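Home | Topics | Index | Recent changes | Log in

This site uses cookies to remember your reading settings. Accept | Manage

Handheld gripper demonstration

Print this article | E-mail this article

Handheld gripper demonstration is a way of gathering examples for a learning system in robotics. A person does a task while holding a pair of grippers of the same general type that a robot would carry. The grippers and one or more cameras record the motion, and each complete recording is called an episode. A model is later trained to predict the next movement from what the cameras recorded.

The method differs from teleoperation, in which the operator steers a robot from a distance. No arm has to be present during recording, so a table can be set up in a small room. The main drawback is that a person can reach into positions that an arm cannot, and such episodes have to be removed afterward.

Workstations

A typical station has a small table, a few objects and a fixed set of tasks. Tape on the table edges is often used to mark the work area. Objects are chosen for differences in shape and softness. Plush toys are common because they change shape when squeezed and can be picked up in many ways.

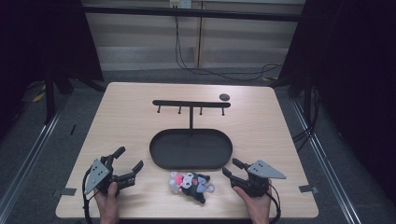

Two handheld grippers on either side of a small plush toy, with a black tray and a pegged rack behind it.

Racks with short pegs are used for hanging tasks, in which a loop or ring must be passed over a peg. These are harder to learn than placing an object in a tray, as the opening is small and a soft object swings while it is being carried.

The Rendton set

The Rendton set was recorded by Jasper Van Beek and Magdalini Margaritis using the Custus recording software. It contains 1,076 episodes covering 13 tasks. Each episode is limited to 20 seconds. A further 79 episodes were withdrawn in August after a timing fault was found between the left and right grippers. They are kept in a separate folder and are not used for training.

See also: Episode (robotics); Imitation learning; Undemari format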